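Tresimen Bench

Tresimen Bench is a two-arm robot kit for opening and servicing desktop computers, sold by the firm Wunia to repair shops and training centers. It was announced on November 8, 2022. Wunia describes it as a complete work cell, a claim that reviewers have questioned.

Design

The kit includes two arms, a slotted aluminum table and a 3D-printed fixture plate that holds small parts beside the computer. The tower lies on its side with its side panel off. Wunia lists processor and memory work as the main uses, and drive work as a later addition.
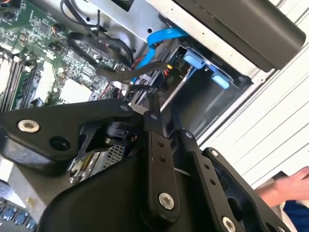
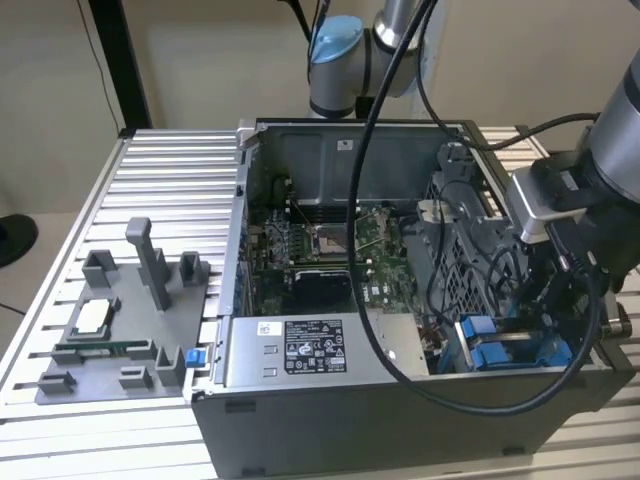
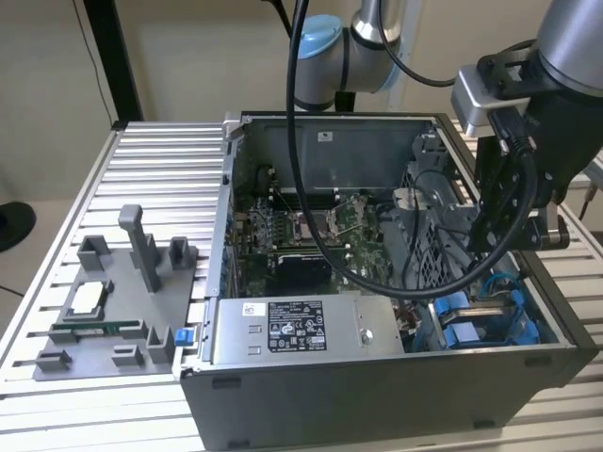
The kit at work on an open desktop tower, with the gripper in close view (first picture) and the fixture plate beside the computer (second and third).

Reception

Pankaj Vashisht, who reviewed the kit for the trade newsletter Arnon, wrote that the sales material "shows reach and calls it repair." He objected that Wunia gave a rate of 5 towers per shift without saying how often a person had to step in. Frauke Albers found the plate well made but tied to a few part sizes, and doubted that a small shop would earn back the price of nearly $4000 a month.

Wunia's product lead, Domingo Espinoza, replied that the rate came from in-house trials. The trial records have not been released.

Availability

The kit is offered by lease only, with a minimum term of two years. Spare fixture plates are sold separately through Tyagi, a parts dealer.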